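日用化学概论 课程讲义
第13讲 洗发用品中的表面活性剂
Valdebenito 校区,中文授课班
讲义更新日期:2023年6月28日

上课以前

这一讲的时间是2小时,中间休息一次。请大家先把上一讲的“乳状液”部分再读一遍,特别是油包水和水包油的区别,今天会用到。实验课的分组没有变化,实验地点仍然在 Osura 楼的教学实验室。

我的母语不是中文,所以讲义里有些句子可能写得比较直。如果有的术语和你们在中学学过的说法不一样,请以教材后面的术语表为准。比如“胶束”有的书写成“胶团”,在本课程中这两个词的意思相同,考试时写哪一个都可以。

一、头发上有什么需要洗掉

头皮里有皮脂腺,它分泌的皮脂会沿着头发的表面慢慢移动。皮脂的主要成分是甘油三酯、蜡酯和角鲨烯,还有一部分游离脂肪酸。游离脂肪酸大多来自甘油三酯的分解,头皮上的微生物参加了这个过程。

除了皮脂以外,头发上还有汗液干了以后留下的盐、脱落的角质细胞、空气中的灰尘,以及以前使用的造型产品。这些东西可以分成两类。第一类溶于水,用清水就能冲走。第二类不溶于水,灰尘又常常粘在油脂上面,所以清水冲洗以后头发仍然感觉是油的。洗发用品要解决的主要是第二类。

请注意,皮脂对头发有保护作用。它使头发的表面比较光滑,也能减少水分的损失。洗发时把皮脂全部去掉,头发会变得干涩,梳的时候摩擦力很大。因此配方师希望得到的是“适当的清洁”。这个词听起来不太精确,在后面讲到搭配的时候我们再回来讨论它。

二、表面活性剂分子的结构

表面活性剂的分子有两个部分:一个亲水的头部和一个疏水的尾部。尾部一般是一条比较长的碳氢链,头部可以带电,也可以不带电。按照头部在水中的带电情况,我们把表面活性剂分成四类。

阴离子型:头部带负电。肥皂、烷基硫酸盐、烷基醚硫酸盐都属于这一类。它们的去污能力强,泡沫丰富,是大多数洗发水的主表面活性剂。

阳离子型:头部带正电。常见的有季铵盐。它们的去污能力弱,但是容易吸附在头发上,所以多用在护发素里。

两性型:同一个分子里既有正电的基团,也有负电的基团,或者随着 pH 的变化而改变带电的状态。椰油酰胺丙基甜菜碱是典型的代表。

非离子型:头部不带电,靠羟基或者聚氧乙烯链和水结合。烷基糖苷、脂肪醇聚氧乙烯醚属于这一类。

学生常常问我,碳氢链越长是不是去污越好。答案不是这么简单。链太短,分子太容易溶于水,它不愿意留在油和水的界面上。链太长,分子在冷水里溶解得不好,产品在冬天可能变浑。洗发用品里最常见的是来自椰子油或者棕榈仁油的链,以十二个碳的为主,同时混有一些更长和更短的。

三、临界胶束浓度

把少量的表面活性剂放进水里,分子首先排列在水的表面,尾部朝向空气,水的表面张力随着浓度的增加而下降。当表面已经排满的时候,继续加入的分子就在水里聚集起来,尾部向内,头部向外,形成胶束。开始形成胶束的浓度叫作临界胶束浓度,英文缩写是 CMC。

在浓度超过 CMC 以后,表面张力几乎不再下降。如果把表面张力对浓度的对数作图,会看到一条下降的线和一条接近水平的线,两条线的交点就是 CMC。这个图请大家自己在笔记本上画一次,并且标出三个区域里分子的排列方式。

影响 CMC 的因素:
碳氢链增长,CMC 降低。
碳链相同的时候,非离子型的 CMC 一般比离子型的低很多。
在离子型表面活性剂的溶液里加入食盐,CMC 降低。钠离子减弱了带电头部之间的排斥,分子比较容易靠近。
温度的影响比较复杂,离子型和非离子型的表现不同,本课程只要求知道它有影响。

胶束的内部像一小滴油,所以能够容纳皮脂这样的物质,这叫作增溶。不过在真正洗头的时候,增溶只是一部分。皮脂在头发上先被润湿的溶液挤压成小的油滴,这一步叫作卷缩。然后手的揉搓使油滴离开头发,表面活性剂再包在油滴的外面,使它不能重新粘上去。最后用清水冲走。

四、为什么用肥皂洗头的效果不好

肥皂是脂肪酸的钠盐或者钾盐。它有两个缺点。

第一个缺点是对硬水敏感。硬水里的钙离子和镁离子同脂肪酸根结合,生成不溶于水的沉淀,就是我们常说的皂垢。皂垢留在头发上,头发看起来发暗,摸起来发粘。以前有人在洗头以后用稀的醋水再冲一次,这个做法有道理:酸可以把皂垢变回脂肪酸,也可以使溶液不再是碱性。

第二个缺点是碱性。肥皂的水溶液是碱性的,头发在碱性溶液里会膨胀,表面的毛鳞片张开,相邻的头发互相钩住。大家可以把毛鳞片想象成屋顶上的瓦,从发根向发梢的方向一片压着一片。

烷基硫酸盐和烷基醚硫酸盐没有这么严重的问题。它们的钙盐在水里比较容易溶解,溶液也可以调到弱酸性。洗发水代替肥皂,主要的原因就在这里。

五、表面活性剂的搭配

市场上的洗发水很少只用一种表面活性剂。下面的内容请结合配料表来看。

主表面活性剂多数是月桂醇聚醚硫酸酯钠,配料表上常写成 SLES。没有聚氧乙烯链的月桂醇硫酸酯钠写成 SLS。两个缩写只差一个字母,每年的考卷上都有人写错,请大家小心。一般来说 SLES 比 SLS 温和,这和聚氧乙烯链的存在有关。

辅助表面活性剂最常见的是甜菜碱类。它和阴离子型一起形成混合胶束,产生三个效果:泡沫变得细而且稳定,体系变稠,对皮肤的刺激降低。关于刺激降低,比较普遍的解释是混合以后 CMC 下降,溶液里单个的分子减少,而进入角质层的主要是单个的分子。这个解释还不完整,近年也有研究认为小的胶束同样可以进入皮肤。

把阴离子型和阳离子型直接混合,通常得到沉淀,两种物质都失去作用。但是现在的洗发水里常常有阳离子聚合物,例如阳离子瓜尔胶。在浓的洗发水里,它和阴离子表面活性剂形成可以溶解的复合物。冲洗的时候溶液被稀释,复合物从水里析出来,沉积在头发上,头发因此容易梳开。教材把这个过程叫作“稀释沉积”。

现在回到“适当的清洁”。配方师可以从几个方面来调节:表面活性剂的总量、主表面活性剂的种类、甜菜碱的比例,以及加入多少调理成分。给油性头发的产品,调理成分少一些;给干性或者染过的头发的产品,调理成分多一些。
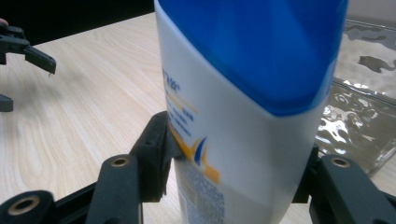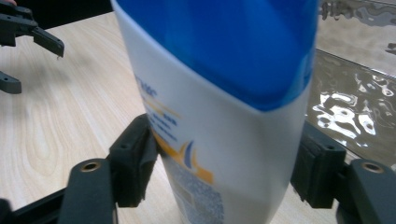 图13-1(上)和图13-2(下) 上部为蓝色、瓶身为白色的塑料瓶,像是洗护用品的包装

六、粘度和食盐

如果洗发水和水一样稀,使用者会觉得它不好,虽然去污能力可能完全一样。如果太稠,又不容易从瓶子里倒出来。所以粘度是工厂里每一批产品都要检查的项目。

对于以 SLES 为主的体系,最便宜的增稠剂是食盐。盐使球形的胶束长成棒状,棒再变成很长的、可以弯曲的蠕虫状胶束,它们互相缠绕,粘度就上升了。继续加盐,粘度到达一个最高点,然后下降。我们把这条曲线叫作盐曲线。

盐曲线在生产中有一个实际的意义。配方应该放在曲线左边的上升部分,并且离最高点有一定的距离。如果放在最高点上,原料里的盐含量稍有变化,粘度就会下降,操作的人看到变稀又去加盐,结果更稀。这样的错误在小工厂里很常见。加错以后的补救办法是加水和表面活性剂,把盐的浓度降回来,但是整批的体积会变大,容器不一定装得下。

香精也影响粘度。有的香精成分进入胶束以后使它变短,有的使它变长。所以只换香味、其他都不换的产品,也必须重新测盐曲线。

温度升高时,蠕虫状胶束变短,粘度下降。测量粘度时必须先把样品放到规定的温度,等气泡出来以后再测。实验报告里如果没有写温度,粘度这一项不给分。

七、pH、防腐和珠光

洗发水一般调到弱酸性,常用柠檬酸来调。加酸要慢,每加一次都要搅拌均匀再测。粘稠的样品使 pH 电极的反应变慢,读数前要耐心等待。本课程规定先稀释再测,稀释的方法写在实验指导书里。

洗发水含水多,还有可以被微生物利用的有机物,必须加防腐剂。常用的有苯甲酸钠、苯氧乙醇等等。苯甲酸钠真正起作用的形式是没有解离的苯甲酸,所以它要求体系是酸性的。如果一个配方用苯甲酸钠防腐,pH 却是中性偏碱,这个配方就有问题。请大家看配料表的时候练习做这种检查。

有的产品是透明的,有的产品有珍珠一样的光泽。珠光来自乙二醇二硬脂酸酯的片状晶体。热的时候它熔化在体系里,冷却的时候结晶出来。冷却的速度和搅拌的速度决定晶体的大小,也就决定光泽是细的还是粗的。如果冷却太快,晶体太小,产品看起来只是白色。

八、关于泡沫的一点说明

泡沫多不等于洗得干净。泡沫是空气被液膜包住形成的,表面活性剂使液膜稳定。油脂会破坏液膜,所以头发很油的时候,第一次洗的泡沫少,第二次洗的泡沫多。使用者可以从这里得到一点信息,但是不同的产品之间不能这样比较。

对泡沫的测量,我们实验室用量筒法:规定体积的稀溶液,规定的摇动次数,马上读一次高度,过一段时间再读一次。第一个读数表示起泡能力,第二个读数和第一个读数的比值表示泡沫的稳定性。课本上还有倾注法,它的重复性比较好,不过需要专门的玻璃仪器。

九、课堂练习:读两份配方说明

练习用的样品名称是 Enell 和 Vadetti。两份配方说明在课上发放,每个小组一份,请下课以后交回。已知的信息如下。

Enell:主表面活性剂为 SLES,辅助为椰油酰胺丙基甜菜碱,含阳离子瓜尔胶,用食盐增稠,用苯甲酸钠防腐。样品量180克。

Vadetti:主表面活性剂为烷基糖苷,辅助为椰油酰胺丙基甜菜碱,用黄原胶增稠,用苯氧乙醇防腐。样品量210克。

讨论的内容:
先说明每一种成分属于哪一类,再说明它的作用。
解释 Vadetti 为什么没有用食盐增稠。提示:想一想第三部分里盐对离子型的影响,再想一想非离子型的头部是什么情况。
比较两份样品对 pH 的要求,写出哪一份的要求比较严格。
假设 Enell 的粘度低于要求,操作的人准备再加盐。在加盐以前他应该做哪一个小试验?请写出步骤。

讨论时可以用自己的语言,写在纸上的时候请用术语。每个小组交一份答案,写清楚所有组员的学号。

十、实验课的准备

实验内容是测 Enell 样品的盐曲线。请每组提前算好每一次加入的食盐的量,写在实验记录本上,没有计算的小组要先计算再开始。食盐先配成浓溶液,从滴定管加入,搅拌时桨叶要在液面以下,否则会带进很多气泡。

粘度计由助教先校准,请不要自己换转子。如果读数超出量程,举手告诉助教。

SLES 的浓原料对眼睛有刺激,全程要戴护目镜。手上沾到以后用水冲洗就可以。洗发水洒在地上非常滑,请立刻用纸巾吸干,然后用湿布擦。不要直接往地上倒水,泡沫会越来越多。

废液倒进标有“表面活性剂”的桶里,不要倒进水池。

术语表(本讲新出现的词)

临界胶束浓度:溶液中开始形成胶束时的表面活性剂浓度。
增溶:不溶于水的物质进入胶束,从而分散在水里的现象。
卷缩:油膜在润湿液的作用下收缩成油滴的过程。
混合胶束:由两种或者更多的表面活性剂共同组成的胶束。
盐曲线:粘度随着加盐量变化的曲线。
稀释沉积:稀释时聚合物和表面活性剂的复合物析出,并留在头发上的过程。

阅读材料

教材中“表面现象”一章的全部,“洗护产品”一章的前半部分。关于蠕虫状胶束的一节标有星号,考试不考,有兴趣的同学可以读。上一学年1月补考的试题放在课程网页上,其中关于肥皂和硬水的那一题和本讲有关,请注意那一题的答案要写出反应方程式,只写文字说明得一半的分数。

下一讲的内容是护发素和头发的表面电荷,请带计算器。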